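Stevgate分室 作業室整備・布類整理 進捗報告(2月8日時点)

提出先:Pemum助成担当 Leonie Prantl様
作成:Jesis 整理班

取り急ぎ現状まで。細かい数字は月次の表で別途送ります。

1. 全体
布類の仕分けと畳み直し、予定よりやや遅れ。遅れは2日分。原因は棚板の納品待ち(Wieser分)。置き場が決まらないと畳んだものを出せず、箱のまま積んでいる状態が続きました。棚板は今週入ったので、来週から普通のペースに戻せる見込み。
登録済みの布は459枚。台帳への入力まで終わっている分です。未登録は箱で約14箱。中身の枚数は開けてみないと分からないため、今回の報告には入れていません。

2. 作業の進め方(変更点)
・申請時は「広げる→状態確認→畳む→袋入れ」を一人で通しでやる計画でしたが、途中から二人組に変更。一人が広げて確認、もう一人が畳みと記録。このほうが早いです。
・大判は壁ぎわの白い机で広げることに統一。床での作業はやめました。
・薄い色のものは濃い色と分けて畳む。色移りの心配があるとの指摘を前回いただいた件、対応済み。
・しわの強いものは無理に伸ばさず、一度広げて端をそろえてから。アイロンは今期は使いません(電源の増設が間に合わず)。

3. 作業机の状況
机は壁に寄せて設置。ピンクの布が広げてあります。
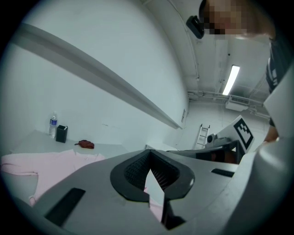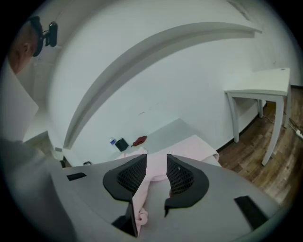
4. 予算
・棚板と金具:執行済み。領収書は前回便に同封。
・保管袋:発注済み、未払い。請求書が来しだい回します。
・机:既存のものを使うことにしたので購入なし。浮いた分を保管袋の追加に充てたいです。費目の移動になるため、Prantl様のご承認をお願いします。様式が必要であればお送りください、すぐ書きます。
・交通費:ほぼ予定どおり。駐車場代が少し出ています。

5. 困っていること
・台帳の色の欄。「ピンク」「桃」「薄紅」が人によってばらばら。検索で引っかからないものが出ています。色見本を一枚作って机の近くに貼る案で進めてますが、見本の色数をどこまで増やすかで意見が割れていて、まだ決まってません。当面は大きく分けて入力し、細かい色名は備考欄へ。
・サイズの測り方。端が丸まっている布だと測る人によって数センチずれる。最長の辺で測る、と決めましたが、初期に入力した分は測り直してしていません。どこかで半日とって、まとめて直すつもりです。
・机まわりの小物。飲み物と筆記用具の置き場を机の外に作る話が止まっています。小さいワゴンを一台、分室の備品から借りられないか確認中。
・箱の表書きが古く、中身と合っていないものがある。開けた箱から順に書き直し。

6. 来期までの予定
・未登録の箱を開けて仕分け。大判を先にやります。小さいものは後回し。
・棚の番号札を付ける。札の書式はStevgate側の指定待ち。
・傷みのある布の扱いを決める。繕うか、そのまま保管か、処分か。処分については勝手に判断せず、一覧にしてそちらへお出しします。
・貸出の試行は10月から。申請書の時期から変更なし。貸出票の案はできていますが、返却時の確認項目がまだ足りないです。

7. お願い
費目移動の承認(上記4)と、処分の可否を決める窓口のご連絡、この2点を先にいただけると助かります。ワゴンの件はこちらで進めるのでお返事は不要です。
次回の報告は、未登録の箱の仕分けが半分まで進んだ時点で出します。台帳の写しも、その時の版を付けて送りますす。

以上、よろしくお願いいたします。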